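About Plerden Language School

Evening and weekend instruction for adults, in small groups

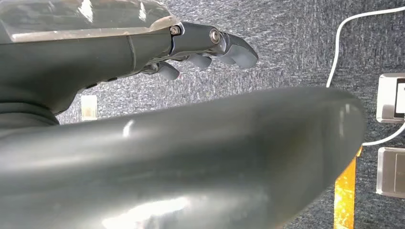
Mayu Oda writes that she had studied English for years before she enrolled and still could not telephone her landlord. By the end of her first term she had made the call, and had argued about the deposit as well. We have kept her letter in the front office because it describes the kind of progress the school was set up to encourage.

Our History

Plerden Language School was founded by Miklós Boros and Aurelio Echevarría, who had taught together at a community college and wished to offer longer courses than its calendar allowed. Classes were first held in two rented rooms above the Hetell Building's ground-floor pharmacy. The school now occupies the whole of the second floor and part of the third. Since opening, it has enrolled 2,576 students, nearly half of whom returned for at least one further course.

Mr. Echevarría retired from teaching but continues to serve on the board. Mr. Boros remains director and teaches the advanced writing course each spring.

What We Teach

The school offers English at six levels, together with courses in Spanish, Hungarian, and Japanese. Each course runs for a term of 12 weeks, with 56 hours of classroom instruction. Students are placed by means of a short interview and a written exercise. No one is placed by test score alone, and a student who finds the level unsuitable may change groups during the first 3 weeks of term without charge.

Hungarian was added at the request of families in the neighborhood and is taught by Barnabás Vörös. It is our smallest program. The beginning course is open to anyone; the intermediate course is offered only when enough students have registered by the close of enrollment.

A separate reading course, known as Esameo, meets once a week in the late afternoon. Students read one full-length book over the term and discuss it in the language in which it was written. Grammar is not taught in this course, although questions are welcome.

How We Teach

Groups are kept small. Teachers speak the language of instruction from the first lesson, and textbooks are used as a reference between classes. Homework is assigned weekly and returned with written comments — students have told us in successive surveys that the comments are the part they would least like to lose.

Teaching is overseen by Bence Bíró, head of studies, who visits every class at least once each term and meets with teachers afterward. Students may also request an appointment with him to discuss their progress.

Tuition and Assistance

Tuition is payable by the term or in monthly installments. Reduced tuition is available to students who are out of work or enrolled full time elsewhere. Applications for the fall term open in April and should be made through the front office.

Visiting the School

Prospective students may sit in on one lesson free of charge. The front office is open until 8 p.m. while classes are in session. The entrance is on the courtyard side of the building, and an elevator serves both floors.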